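Week 5: Blocks, Fees and the Waiting Area
Instructor: Ayane Yagi

Read the Todard chapter on transaction ordering before class. Problem set 2 is due at the start of the session, on paper or by email.

1. Where we left off

Last week we followed one payment from a wallet to a node. The node checked the signature and the balance and then passed the payment on. At that point the payment is valid but not final. It sits in the waiting area, usually called the mempool, until a block producer picks it up.

Every node keeps its own mempool. Two nodes can hold different lists at the same moment, and both can be working correctly. Keep this in mind for problem 3, where many of you wrote "the mempool" as if there were one.

2. How a producer fills a block

A block has a size limit. When there are more waiting transactions than will fit, the producer has to choose. Most producers sort by fee per byte, take from the top and stop when the block is full.

Worked case, using our class chain Zundon. The block limit is 15 transactions, all the same size. The mempool holds 294. If no new transactions come in, clearing the list takes 20 blocks: 19 full ones and a last one with nine transactions in it.

In practice new transactions do come in, and a low-fee payment can be pushed back again and again. Some wallets let the sender replace it with a copy that pays more. The copy must spend the same inputs, or both could go through.

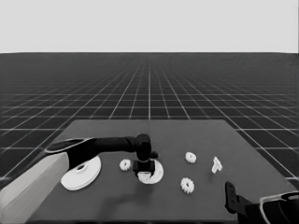
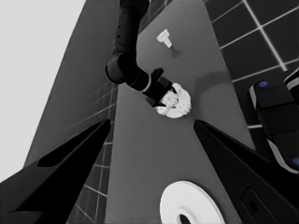
3. Fixed fees and bidding

Cendar, the second class chain, charges a fixed base fee that rises when blocks are full and falls when they are not. The base fee is destroyed. The sender can add a tip, and only the tip goes to the producer.

Points to know for the quiz:
- Why destroying the base fee takes away a reason for producers to stuff blocks with their own payments
- What happens to the base fee after several empty blocks
- Why a tip still matters when demand jumps suddenly

Khôi Nghiêm asked whether a low base fee means a chain is cheap to use. It means blocks have not been full lately. It says nothing about next week.

4. Confirmation

A transaction in the newest block can still be dropped if another branch wins. For this course we treat a payment as settled once 5 more blocks sit on top of it. Real services set their own number, and larger payments usually get a longer wait.

5. For next time

Groups for the lab: Haruto Imai with Shota Hirose, Khôi Nghiêm with Katsuhiko Takeda. Each pair starts from block 217 of the Zundon test file and reports which transactions a fee-sorting producer would take next. Show the sorted list as well as the answer. Ties go to the transaction that arrived first.

Optional reading: Benkirane, section on replacement rules.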